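# Cable bundle keeps snagging on my bin-picking cell — how do you dress yours?

**posted by rillard_bench** in Cells & Small Automation

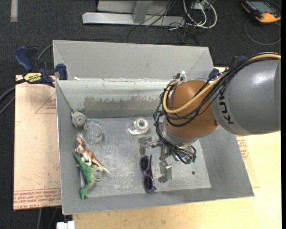
*KUKA arm in the metal bin, mixed objects, cables doing their thing by the wrist*

Hi all, long-time reader, first time I've had something worth asking. I look after a small picking cell at Rillard, mostly by myself, and I've run into a problem that's half mechanical and half me being stubborn about zip ties.

The arm reaches into a gray sheet-metal bin and picks up whatever we've put in there. Right now that's sunglasses, a tape dispenser, a clear round jar, a couple of toy dinosaurs, that kind of stuff. The picking itself is going pretty well! What's driving me nuts is the cabling. I've got a thick yellow cable that comes along the top of the gray link, crosses over the orange wrist and curls around the side of it. The black bundle for the gripper takes the same route, makes a loose loop out to the side, and then drops down to the tool.

Mid-bin, everything's fine. Near the left wall, where the dinosaurs like to end up, the loop rubs on the rim if the wrist is turned the wrong way. Twice now it has caught on the bar clamp at the back left corner and the arm has stopped on a collision fault. The second time, one of the green connectors at the gripper had worked itself halfway out. I pushed it back in and ran 70 picks without a problem, but I don't trust it.

What I've tried so far:

- Pulling the loop tighter. Stopped the rubbing, but then the yellow cable went tight as a guitar string when the last joint got toward the end of its travel, so I backed it off again.
- Moving the clamp. I can slide it a little, but the bin walks on the wooden table if I go too far. There's a clamp on the other side too and I need both.
- Telling the planner to stay away from the left wall. Works great, except now I can't pick anything that's over there, and that's kind of the point.

So how much slack do you leave at the wrist, and where do you tie things down? And would you replace that connector or just keep an eye on it? I'd like to get this settled before September, when we go from one shift of testing to two.

---

**kunaseo_nights**

Oh boy, I have fought this exact fight, and I think you've got two problems tangled together (sorry).

First, the slack. You're trying to make one loop do everything, and it really needs to be split up. Here's how I do mine. I jog the last joint all the way to one end of the range the program really uses, then all the way to the other, with the cables hanging free and the speed turned way down. Wherever the bundle gets tightest, I add a bit of slack and mark the cable with tape on both sides of the wrist. Then I do the same for the joint above it. Only after that does anything get tied down.

Tie points: one firm anchor back on the gray link, one firm anchor at the gripper, and something soft in between. Hook-and-loop straps are great for the soft one because the cables can slide a little as the wrist turns. A zip tie cinched down right on a bending spot will chew through the jacket sooner or later. Ask me how I know. (I lost a whole weekend to it.)

The anchor at the gripper is the one I'd do first, today if you can. If a snag can pull a connector halfway out, then the connector is carrying the load, and it shouldn't be carrying any. Clamp the cables to the gripper body a short way above the plugs and leave a small curve between the clamp and the plugs. When something catches, the clamp takes the pull.

Second, the planner. Does it know the clamps exist? I'm guessing you modeled the bin as a box and stopped there, same as I did. Add a block for each bar clamp, handles included, and make it bigger than the real thing. And put a fat cylinder around the wrist for the cable loop. It's crude, and you'll lose a few approach angles, but you can probably get most of the left wall back by having it come in with the loop facing the middle of the bin. Limit the last joint too. Mine used to take the long way around for no reason at all, and it wound the cables up a bit more on every pick.

As for the connector, I'd swap it. They're cheap next to an afternoon of chasing a gripper that drops things only when it's turned to the left.

---

**biris_mech**

just use a longer cable

---

**memon_floor**

Mostly agree with kunaseo_nights, and please don't only use a longer cable, you'll just have a bigger loop to catch on things.

A couple of extras from our side. We check the wrist cables every Tuesday before the first run. Power off, flashlight, run a finger along the jacket wherever it bends, then give each plug a gentle tug. Takes 12 minutes, and that includes finding the flashlight. We write down anything shiny or flattened, and if the same spot shows up again the next week, the cable gets changed.

Also, if your bin walks when you move one clamp, I'd fix the bin first. We screwed wood cleats to the table on the outside of each wall, and now our clamps can go anywhere we want them, with the handles pointing down out of the way. Re-check your bin position with the camera afterward though! Ours had shifted just enough that the fingers scraped the floor on the first pick.

---

**rillard_bench**

Thank you both, this helps a lot (and thanks, biris_mech, I did laugh). You got me on the planner, the clamps weren't in it at all. I'll put them in tonight and order connectors and strap. Cleats might have to wait until I can get the table away from the wall.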